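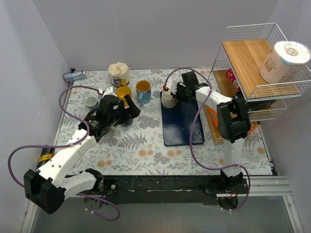 Leek and potato soup is the dish most home cooks learn first, and it is the one Elis Lougher still makes more than any other. He cooked it for 9 years at a small lunch place in Mostton before he started teaching, and his recipe has hardly changed. He serves it in plain white bowls, without garnish apart from black pepper. At home it goes straight onto the table in the pot, and a cloth with a print on it, like the white one with fern leaves and small peach-orange flowers, does all the decorating a pale soup needs.

The soup has few ingredients, so the leeks matter. Lougher buys them in January, when they are firm and the white part is long. He passes over any that bend easily or have a hard core starting in the middle. For four people he uses 2 pounds of leeks, weighed before trimming, and one pound of potatoes.

Cleaning takes longer than cutting. Slice each leek lengthwise, leaving the root end attached, and hold it under cold running water while you fan out the layers. Grit collects where the white turns green. Cut off the root, slice the leek thin, and rinse the slices again in a bowl of water. Lift them out with your hands so the sand stays behind.

Melt three tablespoons of butter in a heavy pot over low heat. Add the leeks and a teaspoon of salt, put the lid on, and leave them for 20 minutes, stirring now and then. They should be soft and still pale green. "If they brown, you have made a different soup," Lougher says. "You can eat it, but it will taste like onions."

Peel the potatoes and cut them into half-inch pieces. Russets break down and thicken the broth. Yellow potatoes hold their shape better, and Rosalía Cantero, who teaches alongside Lougher, prefers them for that. She mashes a few against the side of the pot with a wooden spoon and leaves the rest whole. Lougher uses a blender, but only for half the soup, and only in short bursts. Potatoes turn gluey if they are blended too long.

Add five cups of water or light chicken stock, bring it to a simmer, and cook until a knife goes through the potatoes with no effort, usually 15 minutes. Stir in a quarter cup of cream off the heat. Taste for salt at this point, as the potatoes take up a lot of it.

The soup keeps for three days in the refrigerator and thickens overnight. Loosen it with a splash of water when you reheat it. Cantero also eats it cold in summer, thinned with milk, with chopped chives on top. Lougher has tried it that way and still heats his.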